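Small Things, One Desk: sorting and storage on a shared work surface
Project report, group 4
Omolara Danladi, Modupe Ekpo, Pendo Ndung'u
Supervisor: Ignacio Sotomayor
12 Apr 2018

1. What we set out to do

Shared desks fill up with little stuff. Everyone in our year complains about it and then adds to it. We wanted to see if one open box, no lid on, no labels, no dividers, changes how people use a desk. Question came out of Modupe's part-time job at Skusen, where they pack small craft orders on tables not much bigger than ours.

Budget was $100. Spent less. The coasters were already in the building and so was the plant.

2. The desk

Light wood top, long, one side near a white wall. We picked it becuase people walk past it all day. Box near the middle, black, open. Balls go in the box, that was the only rule given. Cards, coasters, the plant in its purple-banded cup and the little slat crate could go wherever. We did not tell anyone what the crate was for and we got asked a lot.
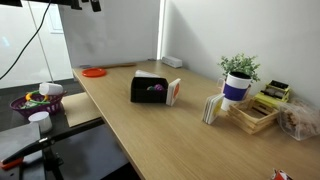 3. Method

Short sessions, one person at a time. Small items put out on the table, person tidies until they say done. No time limit. Afterwards a form with five questions (appendix A), mostly about what was annoying.

We used soft colours and bright colours mixed. Purple, orange and green mainly. Food shapes as well as plain balls, on Pendo's suggestion, so that people would have to decide if a pretend fruit is "the same kind of thing" as a ball. Some did, some really did not. One form says "fruit is not a ball" underlined twice.

Bottles were a late addition. A frosted plastic one, laid on its side. It doesn't stack with anything and takes up a surprising bit of room, people tended to leave it for last.
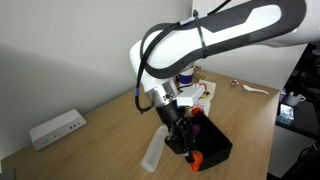 4. What we noticed

Round things go in first. Nearly everybody. Small round things roll so I guess they feel urgent.

Flat things get leaned. Coasters and cards were stood up against whatever was closest, the box, the cup, each other. We had expected piles. Leaning looks neater but it falls over when the next person reaches past, and several forms mention this.

The back edge of the desk turns into a shelf. Anything long or thin ends up there, plus the plate. Things at the back stayed put from one session to the next, even when we said they could be moved. The plant hardly moved either. Snack container, same, although that one may be because people were eating out of it.

Crate was used the least. Too small for the coasters, and people said they didnt want to break it.

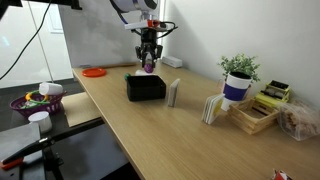 Pendo Ndung'u

My section is on the box itself, so a bit more detail. We tried a shallow one from Petden first, in cardboard, and it slid every time something was dropped in. The black one has straight walls and stays where it is. Downside is you can't see much of what's inside unless you stand over it. Small purple item at the bottom of a black box, good luck. Two people asked us where the grapes had gone when they had put them in themselves.

If we ran it again I'd get a light coloured box, same size, and compare. Győző Major in the workshop offered to cut one for us in June but that is after hand-in. I'd also put out fewer things to start. The table gets busy quick, with the bottle and the strawberry lying to the front left of the box people have to reach over them to get anything in.

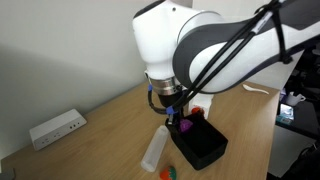 Reaching over is where most of the knocking happened, going by the forms. So the space in front of a box matters more than we planned for, and it isn't covered anywhere in our proposal. Would suggest keeping a hand's width clear on the near side. Not tested.

5. Problems

Forms too long. Question 4 was read two different ways, we dropped it. Also our own mugs and cables kept creeping onto the nearby surfaces, which probably told people that mess was fine.

6. Still to do

Type up appendix A properly. Modupe has the cost sheet. Put the coasters back!!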